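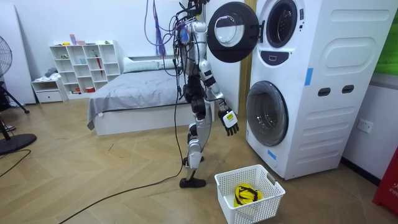 縦型に積まれた白い洗濯乾燥機と人型ロボット

ウメック杯(ウメックはい、英: Umeck Cup)は、クロフ川流域の町クラブが参加するノックアウト方式のサッカー大会である。毎年秋に予選が始まり、5月の決勝で幕を閉じる。アマチュアとセミプロのクラブが同じ抽選に入り、リーグでの所属階級による優遇が一切ないことで知られ、流域のサッカー文化を語るうえで欠かせない大会となっている。

概要
大会名は、創設時に優勝杯を寄贈した町ウメックに由来する。参加クラブは予選ラウンドを経て本戦に進み、準決勝を除くすべての試合が一発勝負で行われる。準決勝のみホーム・アンド・アウェー方式で、2試合の合計得点によって決勝進出クラブが決まる。決勝の会場はリヴァデネイラ競技場に固定されており、収容人数は2,648人。数字だけを見れば小さな競技場だが、スタンドとタッチラインの距離が非常に近く、満員の決勝で生まれる音の厚みは格別である。

歴史
創設
大会の起源は、冬の間に試合の途絶える町クラブが互いに招待し合って開いた親善試合にさかのぼる。当初は4クラブのみの小規模な集まりで、日程も川の水位次第という大らかなものだった。増水で渡し船が出ない週は試合ごと延期となり、決勝が夏の初めまでずれ込んだ年もある。それでも対戦を望むクラブは増え続け、やがて抽選会と統一規約をもつ公式の大会へ発展した。

拡大期
流域の下部リーグが再編されると、ブロセオやクロフといった比較的大きな町のクラブも加わった。とりわけクロフSCの参加は大会の性格を大きく変えた。専任の監督を置き、練習も夜間照明のもとで行うクラブが現れたことで、ほかの町も競うように育成部門を整え、技術水準が目に見えて上がったのである。この時期の代表的な選手がライナー・オスターマン(Rainer Ostermann)で、守備的な中盤の選手でありながら、準決勝第2戦の終了間際に自陣から持ち上がって決めた得点は、いまなお大会史上屈指の名場面に数えられる。

ブロセオ対クロフの決勝
大会の歴史でもっとも頻繁に語られるのは、ブロセオ体育会がクロフSCを破った初優勝の試合である。クロフは前半だけで2点を先行し、中盤の構成力でも相手を圧倒していた。しかしブロセオは後半から最終ラインを思い切って押し上げ、サイドバックの攻撃参加によって流れを引き寄せる。同点に追いついたのは後半の終盤、こぼれ球を拾ってからの低いシュートだった。延長でも決着はつかず、PK戦の末にブロセオが杯を掲げた。敵味方を問わず観客が立ち上がって拍手を送ったという逸話は、両町で世代を超えて語り継がれている。

大会方式
抽選
各ラウンドの抽選は毎回あらためて行われ、シード制度は存在しない。初戦で前回の決勝カードが再現されることもあり、抽選会そのものが流域の楽しみな行事となっている。先に引かれたクラブがホームの権利を得るが、グラウンドが基準を満たさない場合は相手側の会場で開催される。

延長とPK戦
一発勝負の試合が90分で同点の場合は、前後半15分ずつの延長戦を行い、なお同点であればPK戦で勝者を決める。初期の規約では再試合が定められていたが、遠征の負担が大きく、拡大期に廃止された。準決勝ではアウェーゴールを優先する規定は採用されず、合計得点が並んだ場合は第2戦の会場でそのまま延長に入る。

出場資格
選手は1シーズンに1クラブからのみ出場できる。また、登録選手のうち少なくとも4人は、そのクラブの育成部門の出身者でなければならない。この規定は大会の魅力を支える柱であり、決勝の先発に幼なじみ同士が並ぶことも珍しくない。

戦術面の特徴
川沿いのグラウンドは風が強く、本大会では古くから低いパスを素早くつなぐ攻撃が好まれてきた。とくにブロセオの速い横パスは「渡し板」と呼ばれ、逆サイドに大きな空間を生み出す。一方のクロフは高い位置からの守備を得意とし、奪ってから少ない手数でゴールに迫る。まったく異なる二つの流儀が同じ杯を争う構図は、この大会ならではの醍醐味である。監督として両クラブを率いたイーチェン・ソン(Yichen Song)は、ブロセオの配球とクロフの守備を組み合わせた布陣を用い、後進の指導者に大きな影響を与えた。

観客と文化
決勝当日は朝から各町の楽団が競技場まで行進し、試合開始前に両クラブの応援歌を合同で演奏する。相手の歌も演奏するのが伝統で、初めて訪れた観客がもっとも驚く場面のひとつでもある。応援団は旗の持ち込みを認められているが、視界を確保するため、キックオフ後は後列でのみ掲げることができる。
予選にも熱心な観客が集まり、クロフSCの本拠地では2,000人を超えた試合も記録されている。試合後に両チームの選手が同じ食卓を囲む習慣は親善試合の時代から続くもので、煮込み料理とライ麦のパンが定番である。

優勝杯
銀色の両取手付きの杯で、台座には歴代優勝クラブの名が刻まれている。台座の余白がなくなるたびに下へ段が継ぎ足されてきたため、当初よりもかなり背が高い。優勝クラブは次の決勝まで杯を保管し、町の図書館や学校に展示する。

関連項目
クロフSC
ブロセオ体育会
リヴァデネイラ競技場
ノックアウト方式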